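Disomance hand gripper kit: progress report to the Tefera fund
2025-07-08

Hi all,

Time for the mid-year catch-up on the Arton kit, and I'll start with the part you've been asking me about since February: yes, we're still inside the budget, and yes, people are using the thing! Your grant covered 15 kits for the Plornton workshop and all of them have been out on loan at one point or another. Two came back early with stiff pivots (my fault, I overtightened the screws when I put them together) and both went out again within the week.

The big job this spring was recording. The plan was 100 pick-and-place runs per task, and we now have 929 usable runs across everything, which is more than I promised you and a little less than I was secretly hoping for. Most were done at floor level, because it turns out our tables are too small once you've got two people and a box of parts on them. I've grown fond of the floor, though my knees have not.

What I want to talk about most is the finger pads. I said in the last report that I'd keep an eye on them, and I think they're now the weak spot in the whole kit. The linkage arms are fine, the holes line up, and I don't have a single complaint about how it feels in the hand. The pads are another story.

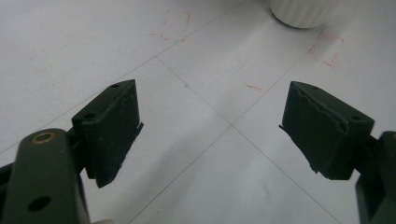
Finger pads open over the tile floor. The right one has the more ragged top edge.

The gripping faces also hold on to dust like you wouldn't believe, so I've started wiping them down between sessions with a damp cloth. That helps the grip for a while. I asked Arton if they sell the pads by themselves and they do, but only as a full finger set, and it's almost a third of the price of a new kit. I pushed back on that (nicely!) and they're looking into a pads-only pack. If they say no, I'd like to move some of the travel money over and buy spare sets for the kits that get the most use. Let me know if you'd rather I put that in a separate request.

Smaller stuff: the setup sheet has been rewritten and is down to one page. The loan form now asks for the condition of both pads, going out and coming back. I still owe you the write-up on left-handed use, and it'll come with the next report.

Next up are the drawer and lid tasks, plus a second round of floor work once the spare pads are sorted out. Receipts are in the usual folder.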